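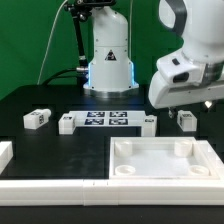 Speaker notes – open day at Holtberg, robot demonstration
Talk for the spring meeting, second half

Start without greeting, the chairman has done it already.

Say first why I went. Our workshop at Utberg is thinking of buying one arm for small assembly. I had only read brochures. Holtberg opens its hall to visitors in March, and I took the early train.

Ask the room: who has stood next to a working robot arm? Wait for hands.

The visit
The hall is smaller than I expected. We were put in groups and each group had 40 minutes at one cell. Mine was the furniture cell. The parts are small and white, and they are put together on a black table.

Point with the laser at the markers. These black and white squares are stuck on the parts, and four of them sit together on the wide piece in the middle. The camera reads them and the computer works out where each part lies and how it is turned. Go slowly, last time I said this too fast.

Then point at the tray on the right, with one round piece in each corner. Two of them stand taller at the back. Do not stay long on this.

Mention the long white rail in front. I asked if it was for safety. The guide said no, it gives the arm something to push a part against when it must be straight. I liked this answer very much.

What we saw
The programme has 121 steps. We saw 5 complete runs, and one of them stopped in the middle. The guide did not hide it – she showed us the log and started again from the last good step. Tell this part in full, it was the best part of the day.

Gripping force is set by hand for each part. This takes the most time when the product changes. The software is from Jurora, and the fixtures were designed by Gamage. They have made 1,000 runs with the same set of markers and changed only the ones that became dirty.

(Drink water.)

What I would ask next time
How long does a new person need to learn it? I forgot to ask and I am still annoyed.
Does daylight from a window disturb the camera? Our workshop has windows on two sides.
Who comes when it breaks, and how soon?

For the questions
If somebody asks the price: I do not have it in writing, so I say nothing.
If somebody asks about jobs: repeat what the guide told us, that the same two people work at the cell as before. Do not give my own opinion here.

The sign-up list for the next visit is on the table by the door. Coffee is at half past three.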